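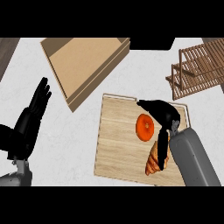
Figure 6-1. White marble countertop with faint gray veining. Cutting board in use.

6. Sealing and everyday care

Revised 2025-03-14. Replaces the December sheet packed with earlier Bundlow kits.

6.1 What the sealer does

The Bundlow kit contains a penetrating sealer. It soaks into the stone and slows down oil, coffee and wine so you have time to wipe them up. It does not make marble stain-proof, whatever the showroom card told you. It also does nothing against etching, the dull mark left when acid eats the polish. Lemon, vinegar, tomato and many bathroom sprays will etch a sealed top about as readily as a bare one.

You may not need to seal at all. Some tops leave the shop already treated, and a second treatment on stone that won't take it leaves a haze that is tedious to get off. Test first.

6.2 Water test

1. Pick a spot near the sink and another near the stove. Clean both with plain water and leave them overnight.
2. Put a spoonful of water on each spot.
3. Wait 16 minutes.
4. Wipe dry and look at the stone from a low angle.

If the stone has darkened under either puddle, go on to 6.3. If neither spot has changed, put the kit away and test again in a year. Beading alone proves very little. Wax, cooking grease and leftover dish soap will all make water bead on stone that has never been sealed.

6.3 Applying the sealer

CAUTION: Open a window and put out the pilot light on a gas range before you open the can. Wear the gloves. "Low odor" on the label refers to smell and tells you nothing about fumes.

1. Clear the counter completely, including anything that normally lives in the corners.
2. Wash with warm water and a drop of neutral soap. Rinse twice.
3. Let the stone dry overnight. A fan helps. A hair dryer does not help enough to be worth the trouble.
4. Tape off wood trim, painted walls and the sink rim.
5. Wet a folded cloth with sealer and wipe it on in overlapping passes, one arm's length at a time.
6. Keep the surface wet for the time printed on your can. Older and newer cans differ, so read the one you have.
7. Buff off everything left on the surface with a dry cloth. Change cloths as soon as one starts to drag.
8. Repeat steps 5 to 7 for a total of two coats.
9. Keep water off the counter for 27 hours and food off it for the same time.

Note: A third coat is often suggested online. Our installer Henok Habte tried it on offcuts from several slabs and could find no difference in the water test. He did find more streaks.

Note: If streaks have dried on, wet them with a little fresh sealer, wait a minute, and buff hard. Do not scrape.

6.4 Everyday care

Use a board for cutting and for anything sour. Lift the board and wipe under it when you finish, as juice creeps beneath the edge and sits there. Rubber feet are fine if they are clean, but some dark ones leave rings.

Wash with water and neutral soap. The Plultano stone spray sold alongside the kit is acceptable. It is also, as far as we can tell, neutral soap and water with a scent, so buy it if you like the scent.

Do not use:
- vinegar or lemon cleaners, including the ones marked "natural"
- scouring powder
- bleach mixed with anything
- "shine restorers", most of which are a film that will have to be stripped later

6.5 Stains and etch marks

Run a fingertip over the mark. A dull patch with a slightly different feel is probably an etch. A dark patch with its shine intact is probably a stain. Both can be present in the same place.

For an oil stain, mix baking soda and water to a thick paste, spread it over the mark, cover it with plastic wrap and leave it for a day. Remove, rinse and look again once the stone is fully dry. Expect to do this more than once. Reseal the patch afterward.

For an etch mark on polished stone, home powders sometimes work on small spots. On a honed top they may leave a shiny spot that looks worse. Try a hidden area, or call a stone refinisher and get the price in writing.

Questions about this section go to Jianhua Guo at the Bundlow service desk. Have the batch number from the bottom of the can ready.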